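23/02/2025

Started late. The wrist camera dropped off the bus twice before I replaced the short cable, and it held after that. Left the long one labeled in the drawer so it doesn't go back on the arm by mistake.

Plan for the day was 30 usable episodes of the kitchen counter set for Policarpio. The model trained on the October data does fine on a plain tabletop and falls apart on marble. My guess is that it learned to treat any gray line as an edge. The new set has to have veining under the objects, wire shadows, and at least one transparent item in every episode, or we will be back at the same place in a month.

Teleoperation was smooth in the morning. I kept the start pose varied, including wrist roll, which the Andley protocol fixes at zero. I think fixing it was a mistake. The policy never saw a tilted view in training and then met one every time the arm reached around the dish rack. Today I rolled the wrist well off level on the approach and let it come back on its own time. The recordings are ugly to watch but the joint data is clean.

The green cup is the hard object. Lying on its side it gives the depth sensor almost nothing, and the counter pattern comes straight through the wall of it. I tried approaching by the rim, with one finger close beside the lip, and that gave better closes than going for the body. Slower too. I have not decided whether to mix both strategies in one task label or split them. Trundotia's labeling tool only takes one tag per episode, so splitting means renaming files by hand.

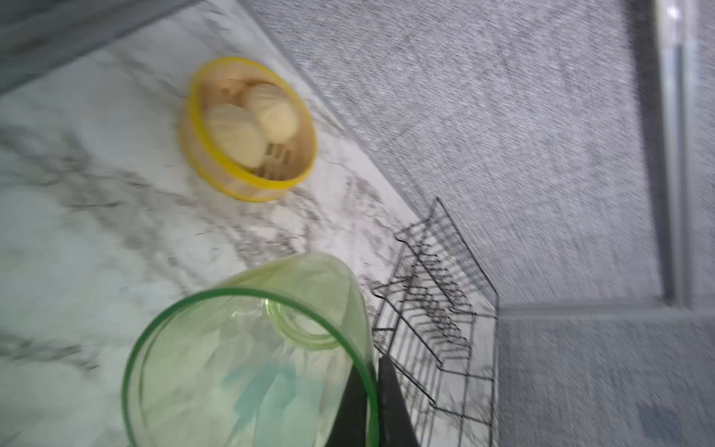
Motion blur is the other open question. Fast wrist moves smear the wrist view badly enough that a person can't place an edge to within a finger width. The old filter would throw those episodes out. I turned it off for this set. At run time the arm will move at the same speed and see the same smear, so the training data should contain it. I did shorten the exposure one step after lunch and added light to compensate. It helped a little and made the highlights on metal worse.

Final count: 30 recorded, 7 rejected. Of the rejects, 3 were my own late grip releases, 2 were dropped packets, and the rest were the gripper touching the rack. I kept copies of the rack contacts in a separate folder. They are no good as demonstrations but could be used later to train a failure detector, if Ultitz ever approves the storage.

Steamer basket and buns: no grasps on them yet, only passes nearby. The task text for that part still says "pick up the food," which is too loose. I rewrote it as "lift one bun from the basket and place it on the counter" and will record it as its own task. Need to set a force limit first. The default is tuned for hard plastic.

Upload started at the end of the session. Checksums on the first batch match. Tomorrow: make up the rejected episodes, bun force limit, and recalibrate the wrist camera, as the cable swap meant loosening the mount.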